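## 3. Hanging the Fabric Backdrop

Applies to the Mornau freestanding backdrop kit. Revision date: 26/04/2024.

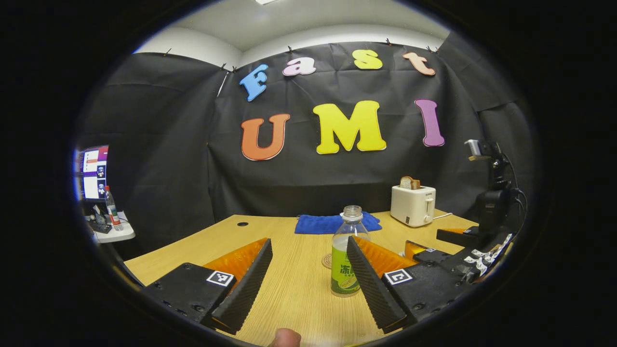
Before you start, unfold the fabric and leave it flat overnight. Deep creases can be reduced with a steamer held on the back side.

1. Set both uprights on a level floor and open the feet until the collars lock.
2. Slide the crossbar onto the spigots. Hand-tighten only.
3. Raise each upright one section at a time, alternating sides.
4. Lay the top hem over the crossbar with 3 inches of fabric behind it.
5. Fit the end clips first, then the center clip, then the rest.
6. Hang the side panels the same way. Overlap them with the rear panel to close the corner gaps.
7. Tighten the crossbar knobs.

**Note:** Letters and other light decorations can be pinned or taped to the fabric after it has hung for 30 minutes. Use low-tack tape — standard packing tape pulls fibers out of the weave.

**Caution:** Do not extend the uprights past the red line. Keep the fabric away from heaters and hot lamps.

**Caution:** Do not hang lights or shelves from the crossbar.

Replacement clips are sold in bags of 75 under part number 2059. Clips from the older Flurero kit do not fit this crossbar.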